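Endwood confirms filming locations and release plans for period drama Fikerau

Location work completed across three regions; studio unit now closed

FOR IMMEDIATE RELEASE

Endwood, the independent film production company, has confirmed the principal filming locations for its feature drama Fikerau. Photography has finished at all sites and the film has moved into picture editing. A release is planned for August.

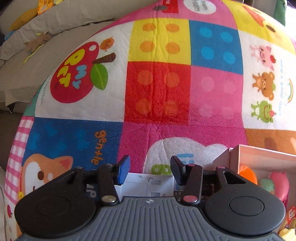
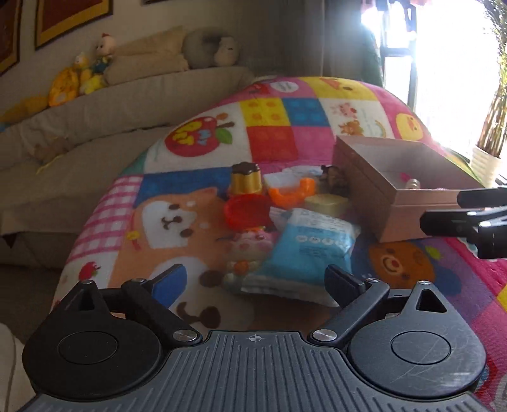

Fikerau follows two sisters who inherit a disused river ferry and the house attached to it. The story is set in two periods, the first when the sisters are children and the second when they return as adults to settle the sale. The screenplay keeps the two periods separate until the final third, when scenes from each begin to alternate. The finished film is expected to run to 99 minutes.

Filming locations

The town of Fikerau does not exist as a single place. It was assembled from locations in and near Kanach, with additional material shot in the Căpraru valley and on a studio stage.

Kanach provided the town centre, the market street and the railway station. The market street was chosen for its unbroken run of low shopfronts and for the absence of overhead cables on its northern side. Modern signs were covered or taken down for the shoot and put back afterwards. Road markings were hidden under a layer of washable grit, laid each evening once the street had closed to traffic and swept up before it reopened. The station scenes were filmed at night on the second platform, with the passenger service running as normal on the first.

The Căpraru valley provided the river, the ferry landing and the approach road. The production built a working landing stage on the eastern bank, designed to rise and fall with the level of the water. The stage was fixed to ground anchors above the flood line and has since been removed. The ferry itself is a flat-decked cable boat, restored for the film and fitted with a concealed electric winch so that dialogue could be recorded on board without engine noise.

The exterior of the ferry house is a former toll office, also in the Căpraru valley. Its porch and upper windows were altered for the earlier period. The interiors could not be filmed there. The rooms are small, the ceilings are low and the staircase would not take the weight of the lighting equipment. The kitchen, hall and both bedrooms were built as sets on a stage 5 miles from Kanach, where the walls could be moved to allow longer camera positions.

Viewers who know the area will notice that the geography has been changed. In the film, the ferry landing is a short walk from the market street. The two are in separate valleys, and the walk between them is made up of shots from both, joined at a bend in a lane that was filmed twice from opposite directions.

Photography

The two periods were photographed with different lenses. The childhood scenes use an older set with lower contrast and visible softening towards the corners. The adult scenes use a modern set, with no diffusion. Both were recorded on the same digital camera system, and the remaining differences will be handled in the grade.

River scenes were scheduled for early morning, when the eastern bank is in shade and the opposite bank is lit. This gave a working window that shortened as the shoot went on — the final river sequence was completed under cloud and will be matched to the earlier material in post-production.

The flood sequence combines location plates with water work carried out in a shallow outdoor tank. The tank was lined in a dark material to match the colour of the river bed. Visual effects will extend the water surface and remove the tank edges. No other scene in the film depends on large-scale effects work.

Sound and music

Dialogue was recorded on location wherever conditions allowed. A weir upstream of the landing stage produced a constant low noise on the river days, and a small number of lines will be re-recorded with the cast. Separate recordings of the cable, the winch and the deck boards were made without the crew present and will be used throughout the mix.

The score is written for strings and a single accordion. Recording will take place once the edit is locked.

Release

Endwood will release the film in cinemas in August, opening on 100 screens. A subtitled version and an audio-described version will be available to all cinemas from the opening day. Home release details will be issued separately.

A preview screening will be held in Kanach before the general release. It will start at 7.30pm, and tickets will be offered first to residents of the streets used during filming. Application details will be sent by post to those addresses.

Props and set pieces

Selected items from the production will be kept in Kanach after the release, including the ferry's painted nameboard and the station clock face made for the earlier period. The restored boat remains the property of Endwood and is in dry storage. It is not open to visitors.

Visiting the locations

The market street and station in Kanach are open to the public as usual. The toll office in the Căpraru valley is a private building and can be seen only from the road. There is no parking at the former landing site, and the bank is soft after rain. Visitors are asked to keep to the marked path.

About Endwood

Endwood develops and produces feature films and short-run television drama. The company was founded in 2000 and works mainly on original screenplays.

Notes to editors

The title should be written as Fikerau, with a capital initial only. The name Căpraru takes a breve on the first a. Production stills, a synopsis and a full credit list are available to accredited media from the Endwood press office. The running time is provisional until the edit is locked, and a certificate has not yet been issued.

ENDS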